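Astuces d'atelier : essayer une pince de robot sur un vieux PC

Mis à jour le 18/08/21

Avant de comparer des pinces, choisissez un travail ennuyeux et toujours le même. Chez nous c'est un ordinateur de bureau couché sur le côté, panneau enlevé, avec le disque et le processeur à manipuler. On colle un repère sur la table pour la position du boîtier, sinon les essais ne se comparent pas.

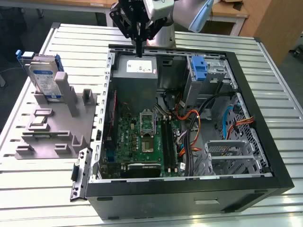 Yeom trouve que le repère ne suffit pas et qu'il faut aussi bloquer le boîtier avec deux butées, parce qu'une pince forte le déplace sans qu'on le remarque. C'est juste, je l'ai ajouté à ma liste.

Pour les doigts, nous avons comparé la Tretatach et la Zukodix. La première serre plus fort, la seconde entre mieux dans les endroits étroits. Sur un tiroir de disque en plastique, commencez avec 6 newtons et montez doucement. Regardez aussi par la caméra du poignet - l'alignement du connecteur se juge mal de loin.
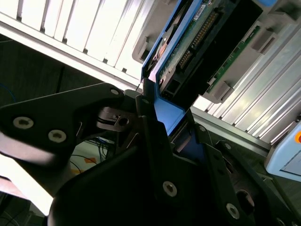

Moi je resserre les vis des doigts après chaque série, répond un lecteur, car un petit jeu change tout le résultat. Bon conseil, et cela prend une minute.

Le support pour poser les pièces mérite du soin. Le nôtre est gris, avec des poches, et le processeur y repose à plat. Laissez un peu de marge autour de chaque pièce, la pince a besoin de place pour ses doigts.
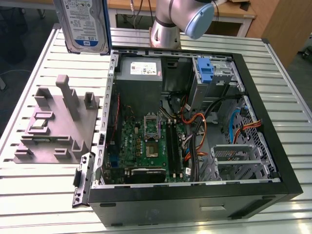

Une lectrice demande de ne pas oublier la lumière : avec le contrôleur Zavton, elle a perdu plus de 53 essais à cause d'un reflet sur le métal. Une lampe placée de côté a réglé son problème.

Notez chaque essai dans un cahier, aussi les mauvais. Nous en avons 83 pour la Tretatach, et les plus utiles sont ceux où la pièce est tombée. 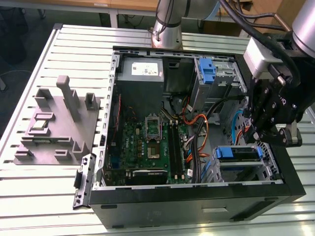 Faut-il changer de pince et de caméra le même jour ?
Changez une seule chose à la fois, et refaites d'abord quelques essais avec l'ancien réglage.

Pour le nettoyage des doigts, un chiffon sec va bien. L'alcool, je l'évite sur le caoutchouc.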